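Clorkora Floor Cleaner, 2 months in

I bought the Clorkora concentrate in July at the hardware store in Ostetville. We have sealed concrete in the front half of the building and vinyl in the back, and I wanted one product for both. It cost less than the Jirketti I had been using, and the bottle is bigger.

Mixing

The cap holds one dose for a bucket. The label says two doses for greasy floors, but that left a film on the vinyl and I had to go over it again with plain water. One dose is enough. The smell is mild, a little like pine, and it fades before lunch. 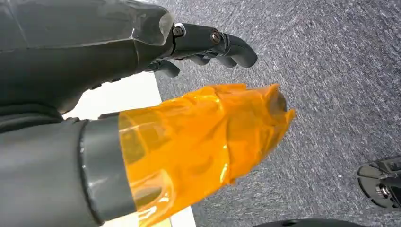
Ghoneim wrote in to say the film comes from hard water and that a splash of white vinegar in the rinse bucket takes care of it. I tried that on the back hall and it did help, so I pass it on.

Drying time

It dries slower than the Jirketti. On the concrete I wait until the shine is gone before I let anyone walk on it. A flat mop works better than a string mop - the string mop puts down too much water. Scuffs from black soles still need a pad and some rubbing.
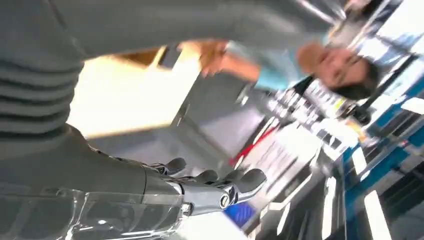 Would I buy it again

Yes, for the concrete. I will finish the old Jirketti on the vinyl first. The handle on the bottle is thin and hard to hold with wet gloves, so pour it over the sink.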